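Pre-run checklist, cell 2, roll-to-basket transfer, Ersoy protocol
Method under test: Brolura grasp scoring, wrist view plus fixed view

**1. Workspace**

- [x] Table clear except for basket and roll
- [x] Basket upright, opening unobstructed
- [ ] Tabletop wiped. *Comment: dark specks remain. Wipe before the next block.*

**2. Wrist view**

- [x] Finger tip distinguishable from crust
- [x] Ridges resolved near the grasp point. *Comment: lower part of view is soft. Accepted.*
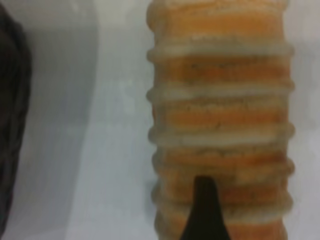
- [x] Flornow logger writing to disk, 2552 samples in the test file
- [x] Clock offset between views within limit

**3. Transfer and release**

- [x] Speed limit active over basket
- [x] Emergency stop tested from the operator side
- [ ] Rim clearance. *Comment: the lower end of the roll passes close to the braid. Raise the approach height and retest.*

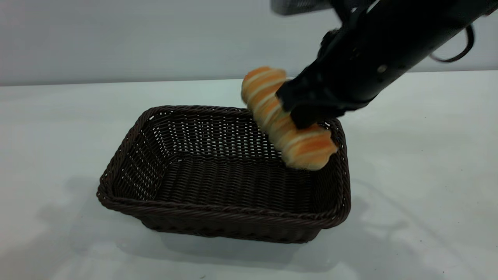

- [x] Release height set in the config file, not by hand
- [x] Failed releases scored as failures, no manual correction

**4. Test item condition**

- [x] Same item type for all 144 trials
- [ ] Surface intact. *Comment: log any crack in the crust with the trial number. Grip force stays fixed.*

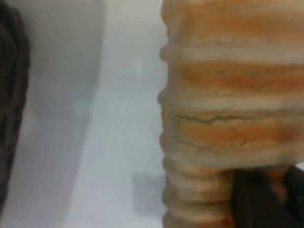 - [x] Emach force limit loaded
- [x] Replacement criterion written in the protocol

**5. Reset position**

- [x] Roll and basket separated
- [x] Basket empty
- [x] Arm out of the fixed view

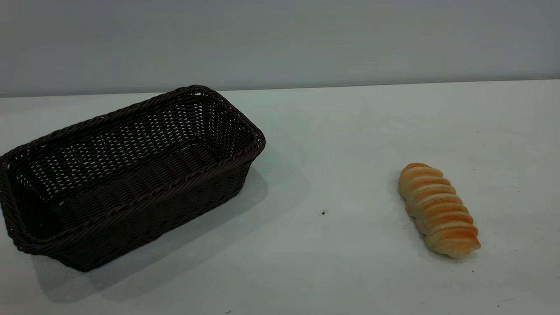
*Reset layout, fixed view. Basket left, roll right.*

Open items: 1, 3, 4. Trials on hold until item 3 is closed.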